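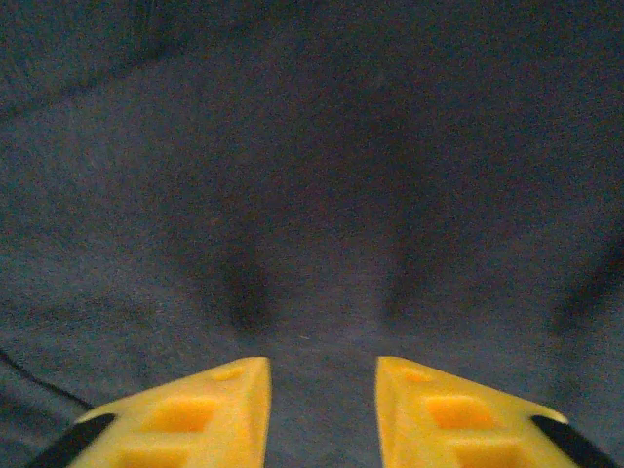 **Prutitz College Robotics Club — Manipulation Team**

# Picking up the washing

The cloth comes out first. Whoever gets to the lab earliest spreads it over the bench, a dark blue-grey piece that Marites Dizon bought as an offcut, and someone else starts the arm. By half past four the gripper is pointed down at the fabric with its two yellow fingers open, and the Manipulation Team is arguing about shadows.

The shadows have been the topic since February. The arm sees its work through a small camera mounted close to the gripper, and at low heights the fingers throw dark patches onto the cloth just past their tips. To a person these are plainly shadows. To the team's first program they were socks.

"It would go for its own shadow every time," says Dizon, who teaches electronics at the college and has run the club for three years. "You move toward the shadow, the shadow moves, you move again. We let it go for a while to see if it would stop. It hit the bench."

The team is entered in the Hekeo Challenge, a competition for colleges and senior high schools. This year's task is laundry. Each team's robot has to find small items of clothing on a covered table, pick them up one at a time and put them in a tray. There are six items in a round. Organizers supply the clothing but not the table covering, and the rules say only that it must be a single colour and must not be shiny.

Most teams will choose white. The Prutitz students chose dark on purpose, after a long afternoon with samples taped to the bench. White fabric made the shadows sharp and hard to ignore. On the blue-grey they are softer at the edges, and the yellow of the fingers stands out well enough that the software can always tell where the gripper is. The drawback is creases. A fold in the cloth makes a dark band of its own, and the program has to learn to leave that alone too.

Ironing helps for a day or so. One of the second-years wanted to glue the fabric to a board, which would have fixed it, but the rules call for a loose covering and the idea was dropped.

## Teaching by hand

The current program, which the students call Manalo, learns from recorded attempts. A student steers the arm through a pickup with a handheld controller while the camera records, and the recordings go into a folder that the software trains on overnight. When I visited, the folder held 1386 attempts. They are sorted by who did the driving, and the students can tell each other's apart without looking at the labels. Some people come straight down. Others hover, back off and go in from the side.

A share of the recordings have nothing on the cloth at all. The arm lowers, the open fingers stop above bare fabric, and the arm goes back up. These were Dizon's suggestion and they are not popular to record. There is no pickup to get right and each one takes as long as the others. The team has done 106 of them so far, with different lamps on and with the cloth pulled into different folds.

They seem to be working. Before the empty recordings went in, Manalo closed on bare cloth several times in a session. In the session I watched it did so once, late, after somebody moved a lamp.

## The fingers

The team spent less time on the fingers. They taper outward from square tips, with pockets set into the body and a black strip along the outer edge of each. An earlier pair came to a point and tended to push thin items along the cloth ahead of them. The flat tips have less of that trouble, although baby socks are still a problem and everyone on the team has an opinion about why.

The cable is a sorer subject. It runs near the left finger and shows up at the side of the camera's view, thin and black. When it shifts between sessions the program sees something it didn't see in training. For now a student checks its position against a printed picture before each run. A proper clip is on the list, along with a second lamp and a better tray.

Lurel, a local machine shop, has offered the team bench space for the final weeks, and they plan to take it. The light there comes from a row of high windows, which means new shadows and another batch of empty recordings. Dizon has already put up a sign-up sheet for those. It had three names on it when I left, and one of them was hers.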